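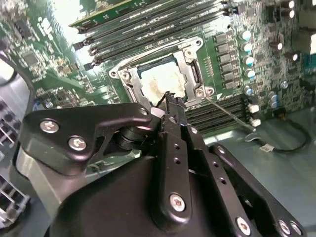 BROLTHORPE, May

Search the help pages Go Enter keyword

Questions about used and refurbished desktop computers

Cruickshank sells used office desktops from its shop in Brolthorpe and by mail. These are the questions customers ask most before and after they buy.

What is the difference between used and refurbished?

A used computer is sold as it came to us, after a basic test that it starts and shuts down. A refurbished one has been opened, cleaned, tested under load and given a fresh copy of the operating system. The price tag says which you are getting. If it doesn't say, ask at the counter.

Where do the computers come from?

Mostly offices that replace everything at the same time. We also take in school machines in the summer. We don't buy from online auctions.

How old is too old?

For email, web pages and letters, an older desktop with enough memory and a solid-state drive will do fine. Check that it can run an operating system that still gets security updates. If it can't, we sell it for parts and mark it that way.

Is the old owner's data gone?

Yes. Every drive is wiped before the computer goes on the shelf. Drives that won't wipe are taken out and destroyed. If you are selling to us, please copy off anything you want to keep first — we can't get it back for you.

What does the warranty cover?

Refurbished desktops have a warranty of 13 months on the main board, processor, memory and power supply. Used desktops can be returned within five days if they don't start. Keyboards, mice and cables are not covered. Opening the case does not end the warranty, but damage done while it was open isn't covered.
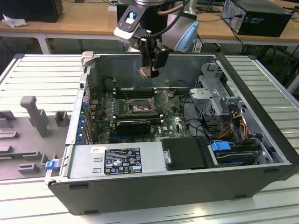 A Dell desktop tower on its side with the case open.

Can I add memory or a bigger drive myself?

In most models, yes. Shut the computer down, unplug it, and touch bare metal on the case before you handle any parts. Look up the exact model number before ordering memory, as two computers that look the same from the outside can take different kinds. We will fit parts bought from us at no charge.

Can I change the processor?

Sometimes. The new one has to match the socket, and the board's firmware has to support it. Gains are often small for the money. Memory or a solid-state drive usually makes more difference.

Do you take trade-ins?

We take complete desktops that start up. Bring the power cord. We don't take monitors with glass tubes.

How is mail order packed?

Desktops ship by Storko in a double box with foam corners. Delivery takes three working days. Keep the box until you are sure you are keeping the computer.

What about getting rid of a dead computer?

Tronel runs the electronics drop-off next to the bus garage and accepts computers from households. Take out any discs or memory cards before you go.

Comments

gardengate2000: Bought a refurbished one for my mother. Set up fine. Does the warranty move with it if she passes it on to my nephew?

pkt_loss: Mine did. I just needed the receipt.

marlowroad: Could you list which models have room for a second drive? I had to call to find out.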